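Jarcombe Tabletop Notes, README

Covers 407 short clips of small things being moved in and out of bowls on a table. Last edited December 13, 2021.

The label sheet came from Stergiou, and I would not lean on it. "Bowl" covers glass and anything else with a rim. "Cleared" seems to mean whatever the labeler felt like that day.
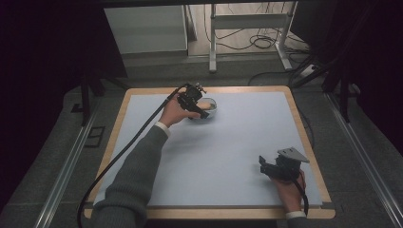 I rechecked 34 labels by hand and disagreed with 5. Maybe that is fine for your purposes. It wasn't for mine, so treat the "contents" column as a guess until someone redoes it.

License: see the LICENSE file.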